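Sudheer Chacko
1/ Our shared kitchen in Uvmont has a new drying rack for the cups, and I want to write a few words about it. Small subject, I know. But I wash cups every day, so for me it is not so small.

2/ Before, we put everything on a folded tea towel beside the sink. By evening the towel was soaked and smelled like an old dog. I washed that towel maybe 40 times since November and it never became fresh again.

3/ The rack is clear acrylic, with thin see-through supports and a light wooden bar across the top. The cups go upside down. I like that it does not shout. On a brown table you almost do not notice it, only the colours of the cups.

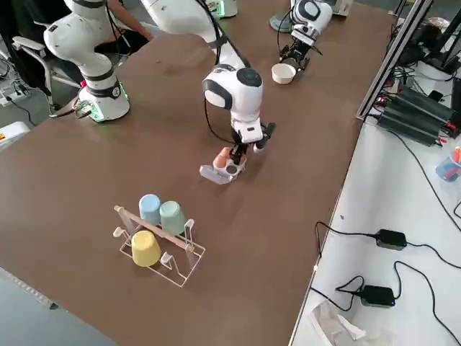 Page last changed: 1st March

4/ Pale blue and pale green at the back, yellow lower down in front. The peach one is my favourite, it has the colour of the inside of a melon. We keep a little white bowl with the set too.

5/ A question for people who know plastic better than me: do you wash these cups by hand or in the dishwasher? My neighbour at Stulten puts hers on the top shelf and says no problem. I am still washing by hand, with lukewarm water and a soft cloth.

6/ One mistake from my side. I used the green scrubbing pad on the acrylic in the first week. Do not do this. It leaves fine scratches and they stay. Now I use only the cloth, and a drop of vinegar when there are water marks.

7/ Someone asked if it holds mugs. I would not try with heavy ceramic ones. For mugs we still have the old metal rack from Bellow, which is ugly but very strong.

8/ Also I was asked the price. I paid 259 for the rack and the cups together, in our building's points, not dollars! You collect them when you take the recycling down. I had 400 saved, so there is enough left for a new tea towel.

9/ Next I want to organize the cutlery drawer. There are nine peelers in it. If anybody in the building is missing a peeler, please knock.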